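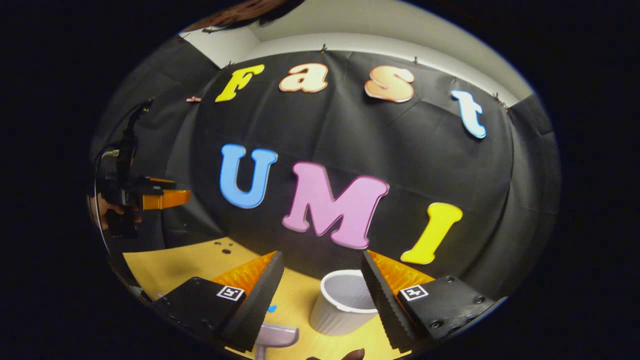 Notes for the visit to Vulledura
Robot Handling, unit 4

Read these before the January session. They cover what we saw at the open day on Sunday, December 8, 2024, and what you need to hand in. If you missed the trip, see the last section.

Where we were

Vulledura has the ground floor of the old Plestton building. The front half is the showroom with the fixed arms. We spent most of our time in the back half, at the hand-held gripper tables. Our guide there was Aleksi Lehtinen, who runs the recording work and took most of your questions.

The hand-held method

The usual way to teach an arm a task is to drive it by remote control and record the motion. This works, but it ties up the arm, and a new operator is slow. At the back tables a person holds a gripper in each hand and does the task directly. A wide-angle camera on the gripper records the view past the fingers. The motion of the hand and the opening of the fingers are worked out afterward and become the training data for the arm.

The table with the "Fast UMI" letters on the black cloth is the one most of you tried. UMI stands for Universal Manipulation Interface. Look it up before January, as the reading assumes you know the basic idea.

Parts of the gripper to know

Fingers. Two black fingers, facing each other, that close on the object. You should be able to sketch the pair from memory.

Pads. The orange ridged pads on the inner sides. A soft pad gives a little when it meets the object, so the grasp can be slightly off center and still hold. Compare this with the hard jaws on the showroom arms.

Markers. Each finger has a square black-and-white marker on top. Software finds the two markers in the video and uses the distance between them to get the width of the opening. Keep your sleeves and hands off them. A covered marker means a gap in the width data.

Camera view. The lens is very wide and bends straight lines toward the edge. You get the fingers, the table, the backdrop and part of the wall in one view. The bend has to be corrected using the lens calibration before any distances are measured. We will do this by hand on paper for one point, then with the script.

The cup task

The exercise was to grasp a small cup, lift it, and put it down at a second spot on the table. Several of you asked why anyone would practice something so simple. A ribbed white cup has a plain shape and an open top, and it is easy to knock over if one finger arrives before the other. That makes it a good first object. With two grippers the second one can stay clear or steady something else, and you have to decide which before you start.

Points Aleksi made during the task:

Start from the same rest position every time.
Come in level, with the cup between the fingers, then close.
Move at a steady speed. Fast jerks blur the video and the tracking can be lost.
Let go fully before you pull back.
If you drop the cup, stop the recording and begin again. Do not pick it up and carry on.

Our group made 348 recordings over the afternoon. Aleksi expected roughly 9 percent to be thrown out at the checking stage. He will send the real number, and we will compare it with the reasons listed in your own logs.

Other stations

Puvuvar is the sorting cell near the entrance. It uses suction and has no fingers at all. You only need to know when suction is a poor choice: open mesh, loose cloth, very rough surfaces.

Quaye is the program that lines up the video and the motion track. We will use the student version in the lab. Install it before class, because the download is slow on the campus network.

To hand in

1. One page on the difference between remote control and hand-held recording. Say what each one costs in time and equipment.
2. A sketch of the two fingers with pads and markers labeled.
3. A short answer: a person's arm can reach around a cup in ways a fixed robot arm cannot. What does this do to the recorded data, and how would you change the task to deal with it?
4. Your log sheet from the visit, signed.

If you missed the visit

Do items 1 to 3 and borrow a log sheet from someone in your lab pair. Write their name at the top. There are two spare grippers in the lab cabinet, and you can book them for an hour at a time on the sheet by the door.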